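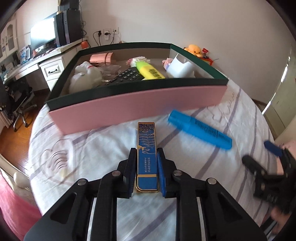

Sorting and Packing Trial: Progress Report to Tetell

Print this page | E-mail this page

2025-07-30

The Inix stream has now logged 61 box-packing sessions against a target of 40. I would not read much into that. A high count tells you the sessions are short, and says very little about whether mixed household odds and ends can be sorted to a standard worth paying for.

Our pink open box still does duty as the only container. It suits a plush toy and a calculator or keypad well enough. Slim boxes and highlighters are another matter -- the written guide gives no rule for which way they should lie, so everyone has their own.
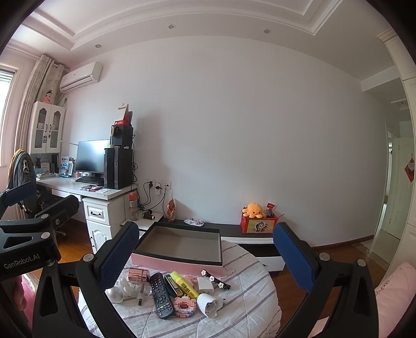
Reading time: 1 minute

With the box empty and the small things spread over the quilted tablecloth, the categories we promised in May look thin. A remote control is easy to label. A ring of toy blocks or a flowered hair clip goes wherever the sorter likes. Benkirane proposed 28 categories; I would fund six and see if they hold.

I recommend holding the next payment until the guide is rewritten.

Comments

packrat_too: Six is plenty. Our drawer at home has one.

Clutum desk: We disagree on the payment. The guide is in draft.

Contact us | © 2025 Inix | Back to top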